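Ticket: Label printer on the second floor prints every label twice
Opened by: Bożena Cieślak
Assigned to: Eliécer Zapata
Priority: Low (changed to Medium by requester, changed back, changed to Medium)
Date opened: December 23, 2025

Bożena Cieślak wrote:
The printer in the skills lab storeroom gives me two of every label. I was making tray labels for the suture course, asked for 4 and got 8. I have turned it off and on. I have also turned it off and left it off for lunch, which was nice for both of us.

Eliécer Zapata wrote:
Please check the copies box in the print window. Is it set to 2?

Bożena Cieślak wrote:
It is set to 1. I am capable of reading a 1.

Eliécer Zapata wrote:
Understood. Which program are you printing from, and does a plain test page come out twice too?

Bożena Cieślak wrote:
Arness, from the course handout template. The test page comes out once. It is very handsome.

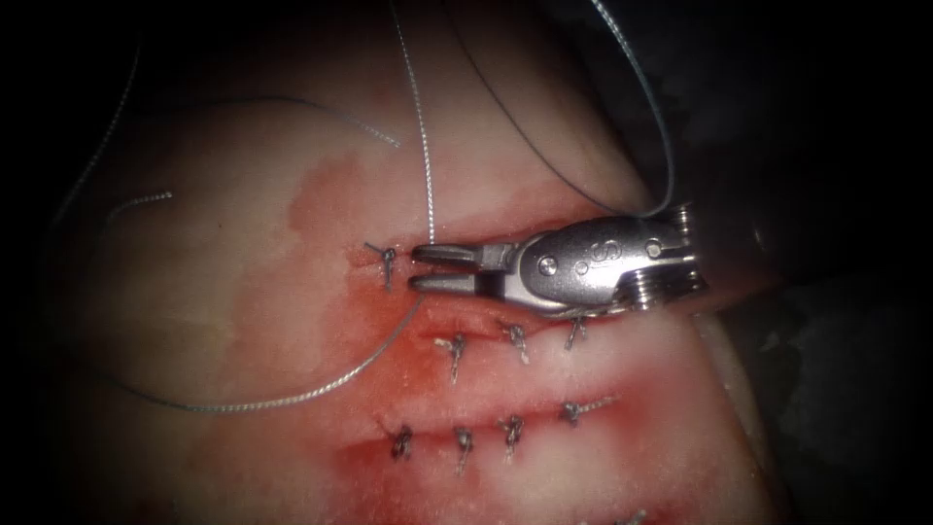
Eliécer Zapata wrote:
Then the printer is fine and Arness is the one repeating itself. I looked at the queue and each job shows up under two names, "Storeroom" and "Storeroom (Copy 3)". Both point to the same machine. Did anyone reinstall the driver?

Tadeusz Zalewska wrote:
I may have. Three times. It seemed to be helping.

Eliécer Zapata wrote:
Removed the extra entries and cleared the queue. There is also a setting in Arness called "Mirror to backup printer" which was on, with the backup set to the same printer. Turned that off. Please try again.

Bożena Cieślak wrote:
One label. However, it is now in Portuguese.

Eliécer Zapata wrote:
Template language got reset along with the printer list. Go to File, Template, Region and pick US English. Save before closing or it will forget.

Bożena Cieślak wrote:
Done. Keeping the extra labels, the drawer has room.

Status: Resolved
Reopened by: Dorota Szulc
Comment: Mine won't print at all. I was using Copy 3.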